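The Window That Closed

At the office of Pilero, the mail program was called Millel, and everybody used it because there was no other. The woman at the last desk closed it by accident every day. She wanted to make the window small, but her hand went too far to the right, and the window was gone, together with her letter.

She had written to the help desk at Tradix, who made the program. They gave her the ticket number 509 and asked if she had tried to restart.
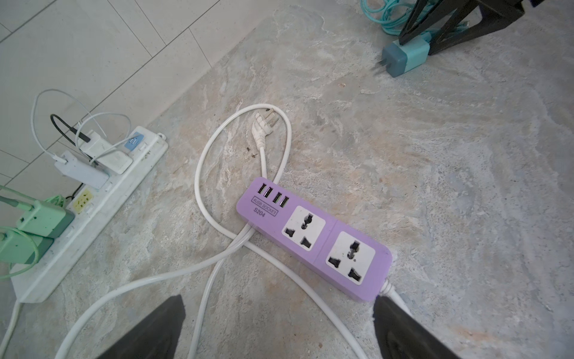

Photo: Minami picture archive

One evening in July she stayed late to finish a long message to her sister. They had not spoken for seven years. She had already written six paragraphs, and the last one was the most difficult. Then the phone rang, her hand moved, and the window closed.

She sat very still. Usually the program asked, "Do you want to save?" This time a different box came up. It said, "Do you want to send?"
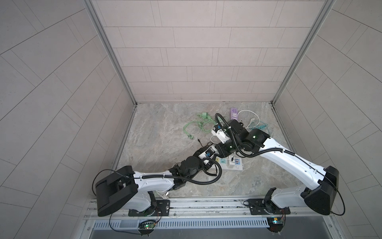 There were two buttons, Yes and No. She looked for a third one, because she was a person who liked to think until the morning. She pressed the Escape key. The box stayed. She moved it to the corner of the screen and went to make tea, and when she came back it was in the middle again.

"I only wanted to make you small," she told the computer.

She tried to remember what was in the fifth paragraph. It was something about their mother's kitchen, and maybe it was too hard, or maybe it was not hard enough.

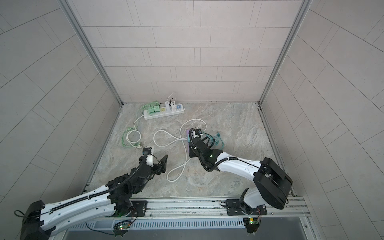

The cleaner came in with his cart and asked if he could turn off the lights on that side. She said yes, please, he could. Then she pressed the same word on the screen, quickly, and reached for her coat.

In the morning there were 66 new messages in Millel. She began to read the names from the bottom, slowly, with her hand far away from the corner.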